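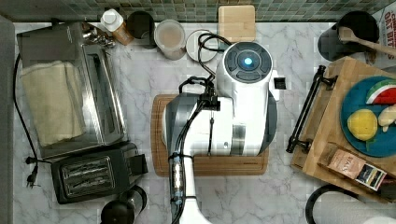

**Household and shop-floor chore automation** is the use of machines to do physical tasks that people have usually done by hand, such as washing dishes, folding laundry, preparing food, packing boxes and feeding parts to other machines. Some of these jobs have been done by machines for decades. Others remain almost entirely manual, and the difference has little to do with how hard a person finds them.

The term is normally limited to tasks that involve moving or changing objects. Thermostats, timed lights and voice assistants are treated under home automation.

## Scope and terms

Writers on the subject usually separate *appliances* from *manipulators*. An appliance carries out a process inside a closed space. A dishwasher sprays water at dishes that someone has already loaded, and a toaster heats bread that someone has already put in the slot. A manipulator reaches into an open space and handles things where they are. Most manipulators used in chore research are arms with six or seven joints and a two-fingered gripper, either bolted to a bench or carried on a wheeled base.

Robot vacuums and lawn mowers fall between the two groups. They travel through open space but do not pick anything up.

The word *chore* is used loosely. In homes it covers cleaning, cooking, laundry and putting things away. On the shop floor it refers to the work around the main process: loading and unloading, sorting, wiping down, restocking bins and moving parts from one station to the next. Shop-floor workers often call this tending.

## Background

Powered appliances entered homes in large numbers during the twentieth century. The washing machine, the refrigerator and the vacuum cleaner changed how long chores took, but each left a good deal of handling to the user. Clothes still had to be gathered, sorted, loaded, taken out, dried, folded and put away. Of these steps, only the washing and drying are commonly done by machine today.

Factory robots followed a separate path. Early industrial arms did welding, painting and heavy lifting at fixed stations, with parts arriving in the same position every time. They were fast and repeatable, and they were kept behind fences. An arm of that kind could not be moved into a kitchen or a small workshop, both for safety reasons and because it depended on everything being in its place.

Lighter arms that stop or slow down on contact came into wider use in the 2000s and 2010s. These are often called collaborative arms. Their lower price and weight made it practical to mount one at a kitchen counter or beside a workbench, and much of the current research on chores is done with them.

## Household tasks

### Floors

Floor cleaning is the most widely automated open-space chore. Robot vacuums handle flat floors well and thick rugs less well. Cables, socks and pet waste are common causes of failure. Stairs are still cleaned by hand in nearly all homes.

### Kitchens

Kitchens are a frequent test setting because they combine many kinds of objects in a small area. A typical counter may hold bottles, canisters, small appliances, power cords, boards and packaged food, and the arrangement changes several times a day. Clear and shiny surfaces are hard for depth cameras to read. Counter space is also limited, and an arm that can reach the whole work area may block a person from using it.

Toy food is common in early trials. It does not spoil or bruise, and the same pieces can be used over and over. Results with toy food do not carry over fully to real food. A plastic lemon is rigid and dry, while a cut one is slippery and gives under pressure.

Research arms can pick up common fruits, move them between plates and boards, open some drawers and wipe a flat surface. Cutting, peeling and cracking eggs have been shown many times in demonstrations but are seldom reliable enough for daily use. Pouring is fairly well developed for water and dry goods and less so for thick liquids.

### Laundry

Folding is slow. Cloth has no fixed shape, and a machine must work out which part of a crumpled garment it is looking at before it can do anything useful. Towels are the easiest item and were the first to be folded with good results. Shirts take longer, and fitted sheets are rarely attempted. Matching socks is within reach when the socks are laid out flat and separate.

### Dishes

Loading a dishwasher calls for handling wet, fragile and oddly shaped items and fitting them into a rack made of thin wire. Machines can load plates and mugs of known types. Mixed loads with pans, lids and loose silverware still need a person.

## Shop-floor tasks

Shop-floor chores are generally further along than household ones. Objects repeat, lighting is steady, and the owner can change the work area to suit the machine.

Machine tending is the best established. An arm takes a blank from a tray, places it in a lathe or mill, waits, and removes the finished part. Box packing and pallet stacking are also common where the boxes are of known sizes.

Picking mixed items from a bin improved greatly with better cameras and learned grasping methods. It works well with suction on flat packages. Items in loose bags, netting or thin film cause more trouble.

Cleaning up is the least automated. Sweeping chips from inside a machine, wiping oil from a fixture and sorting a drawer of mixed fasteners are mostly done by hand, often at the end of a shift. They take little time each, which makes them hard to justify as separate projects.

## Methods

Three approaches are in general use, often together.

- **Fixed programming.** Each motion is written out in advance. It is dependable when nothing moves and fails quickly when something does.
- **Planning from sensors.** Cameras locate the objects, and software works out a path and a grasp. It copes with changes in position but needs a good model of the objects involved.
- **Learning from demonstration.** A person guides the arm or steers it remotely while the motions are recorded, and a model is trained on the recordings. It has given the best results with cloth and food, but it needs a large number of recordings and may do poorly in rooms unlike those it was trained in.

## Measuring success

There is no single agreed test. Many published results give a success rate for one task in one room, which makes comparison difficult. A rate of nine in ten may sound high, but a household that washes 20 items a day would see two of them dropped or left behind.

The Wedari trial, run by the appliance maker Grandura, tried to address this by using the same task list in every home. Its arms made 2,386 attempts at 3 tasks: clearing a plate, wiping a counter and folding a towel. Engineer Stijn Dijkstra, who wrote the trial report, argued that the most useful figure was the number of times a person had to step in. Wiping needed the least help and clearing the most. Most of the failures in clearing came at the moment of letting go, when the plate was tilted or set down too near an edge.

A later study at the Verbeke parts plant used the same measure for bin restocking. Kathleen Cronin, who led it, reported that the arm was slower than a worker on every bin but could be left alone through the night shift. The plant kept it for small fasteners and went back to hand restocking for gaskets and hose.

## Remaining limits

Speed is a common complaint. Many chore robots move at a fraction of human pace, partly for safety and partly to give the software time to react.

Touch is another. People judge weight, slip and softness through the skin, and most grippers have little or no sense of this kind. Touch sensors exist but tend to wear out under daily use.

External cables can limit how far joints turn and may catch on objects, so their routing has to be planned along with the motion. Grippers used near food must be easy to wash, and many are not.

Cost remains high compared with the value of the time saved in a single home. The Hitness countertop arm, sold to commercial kitchens, was tested in homes for one season and then offered only to businesses. Its maker gave setup time as the main reason, with each home needing its own layout and its own safety check. A cafe chain with 300 identical counters needs one layout.

## Current status

Machines can do some chores without help, mainly those that take place on a floor, inside a closed appliance or at a fixed station. They can do parts of many others under supervision. A general machine that can enter an unfamiliar kitchen, clear the table, load the dishwasher and wipe down is not in ordinary household use.

## See also

- Collaborative robot
- Domestic robot
- Machine tending
- Robotic grasping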